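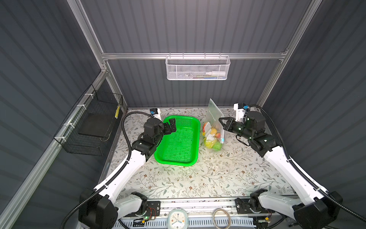
Two robot arms at a work surface, with a green plastic basket and a clear bag of fruit.

Griltico has released a security update for Drolteo, its remote access gateway, closing two flaws that let an attacker reach the login service without a valid password.

The first is an error in how the gateway checks session tokens. A token issued to one user could be altered and accepted for another. The second allows oversized requests to crash the logging process, leaving no record of later sign-ins.

Both were reported by Osus, a testing firm, which found them during a paid review of a customer network. Griltico had a fix ready 38 days after the report. According to the company, 2,000 organizations run the affected versions, mostly small manufacturers and regional health offices.

Version 30 of the software includes the fix. Administrators using older releases are advised to update, end all open sessions and reset stored tokens. Sites that cannot update should block outside access to the management port.

Michiels, which resells the gateway under its own label, said its customers will receive the same patch in January. Until then it has turned off remote administration by default.

Griltico said it has no evidence that either flaw was used in an attack.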